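Delineator post

A delineator post is a short upright marker set in the verge of a road to show drivers where the edge runs. It is also called a guide post, an edge marker or, in parts of Europe, a guide pillar. Most are white with a dark band near the top, and many carry a small reflector. The posts belong to a wider group of edge devices that includes painted lines and guardrails.

Name

Older manuals use "guide post" for any upright beside a road, including plain stones. The claim that the banded form was first used near Olten is often repeated, but no source for it has been found, and several towns make the same claim.

Form

Early posts were stone or timber. Later ones are mostly hollow plastic, made to bend or snap when struck. The Clastberg pattern, a slim white post with a slanted dark band, was sold as visible in all weather. Anyone who has driven past one coated in winter dirt may doubt this. Its maker recommended washing every March, a step many road departments skipped.

Placement

Posts usually stand in pairs, one on each side, a little way outside the edge line. Spacing depends on the country and on the curve of the road. On long straight stretches the gaps are wide, and critics ask whether a post adds much where there is already a good painted line.

Claimed benefits

Supporters say the posts cut the number of cars leaving the road at night. The evidence is thinner than the sales literature suggests. Henrike Stöcker reviewed 20 trials and found that only 8 had compared the marked road with a similar unmarked one. The Stotum trial, still widely quoted, covered 2 sections of road and was run just after both had been repainted — so any gain could as easily be credited to the paint. Mattes Hellwig has argued that clear markers may even encourage drivers to go faster, though his own study was small and has not been repeated.

Use with other edge devices

On wooded roads, posts are often combined with solid white edge lines and metal guardrail. A post may stand just before the rail begins, in the open grass.

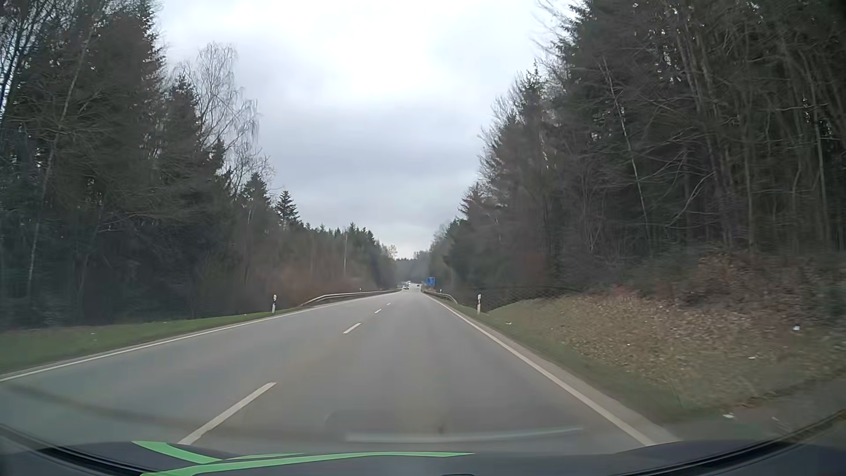

Upkeep

Mowing does more damage to posts than traffic does, according to Bhattacharjee, whose figures come from a single district. Leaning posts are generally straightened by hand. Missing ones may go unnoticed for years, and published inventories should be read with that in mind.

See also

Guardrail
Edge line
Road verge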